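**Ficha de equipo - Hurnell, estación de dos brazos**

Fuimos en mayo a la jornada de puertas abiertas de Vimaretti en Troddale. El folleto promete «destreza casi humana», y con esa frase en la mano miramos la mesa.

## Lo que se enseñó

- Dos brazos blancos trabajando juntos sobre un envoltorio plateado y arrugado, con un globo azul inflado justo debajo. El globo da dramatismo, pero nadie supo decirnos qué mide. 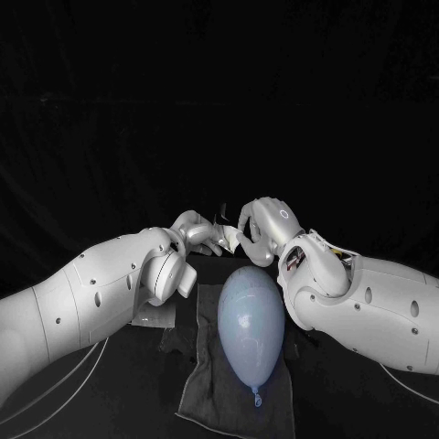

- Uso de tijeras corrientes, de mango amarillo. Es lo que más nos interesó: una mano presenta el paquete y la otra maneja la herramienta. Preguntamos si podíamos llevar nuestros propios envases y la respuesta fue que «en otra visita».

## Datos del fabricante

| Concepto | Valor |
|---|---|
| Precio de la estación | 3,626 al mes |
| Horas de ensayo declaradas | over 2,000 |
| Plazo de entrega | 18 semanas |

Las horas de ensayo no vienen desglosadas por tarea. El precio no incluye el soporte Tanguy, que se factura aparte (492 al mes), ni la formación.

## Nuestra impresión

Fondo negro, paño gris, un solo globo: condiciones cómodas. En un almacén con sol de tarde y cajas abolladas habría que verlo. Pedimos la tasa de fallos por escrito y seguimos esperando - sin ella no recomendamos firmar nada más largo que una prueba.

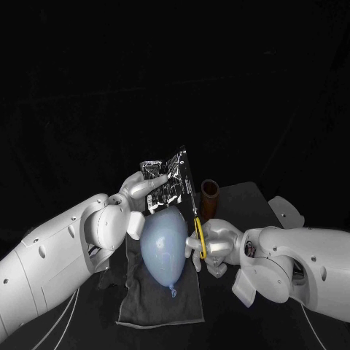 *Hurnell con el paquete y las tijeras, sobre el globo azul.*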